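Did your job change much when the arms came in? (kitchen demo and test work)

Posted by Ximena Cáceres

Hi everyone, and sorry in advance for the length! I've worked at Trorno for 5 years, mostly running the play kitchen bench where we check how well an arm can handle a jar over a pot. I used to do the pouring trials by hand, all of them, and write up each one. Since May the arm does the pouring and I do the setting out, the watching and the notes. I like my coworkers and I don't dislike the arm, but I go home feeling I've done less, even though my log has 300 entries in it. Has anybody been through this? Did it settle down? My bench, so you know the kind of work I mean:

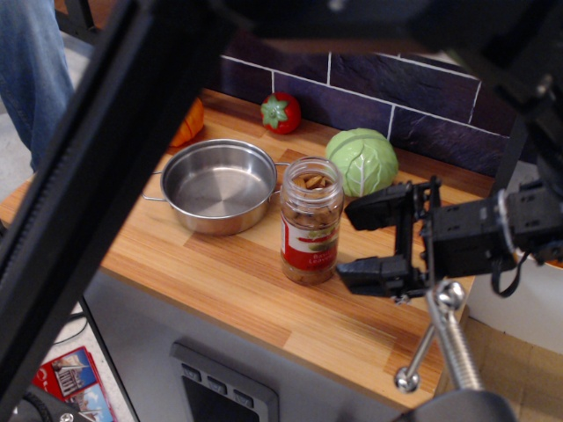
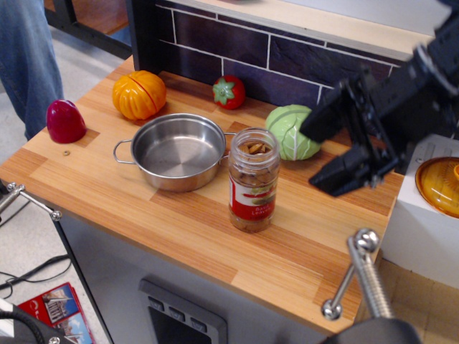
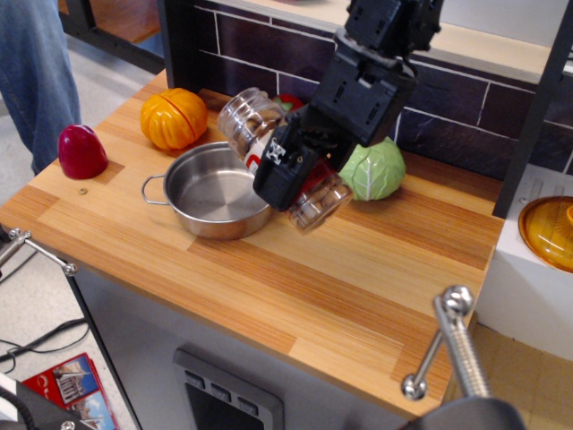
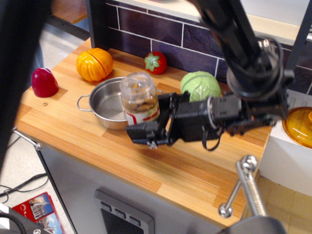 Toy kitchen bench: pot, jar and vegetables on the counter, with the gripper at work.

Nélida Ojeda

Oh, Ximena, I could have written this myself! I was a packer at Huenchumán for 15 years before they moved me over to minding two arms, and the first months felt like being paid to stand still. What helped me was asking for a say in the setup. I knew which lids stuck and which jars slid, and the engineers (nice people, but they had never packed a box in their lives) were glad to hear it once I started writing it down. Ask your lead if you can choose the objects and the layouts yourself. Also, please get your job title changed if the work has changed. Mine took ages and the pay only moved after the title did, so start early and keep copies of everything you send.

Wenceslao Cáceres

no relation lol. it settles. get a good chair

Leandro Pereyra

I agree with Nélida on the title, though where I work it went through the shift lead and was quick. One thing I'd add is to trade benches if they'll let you. We swap after lunch, and the afternoon goes by much easier when you haven't been staring at the same pot all morning. I do miss the hand work some days, I won't pretend otherwise.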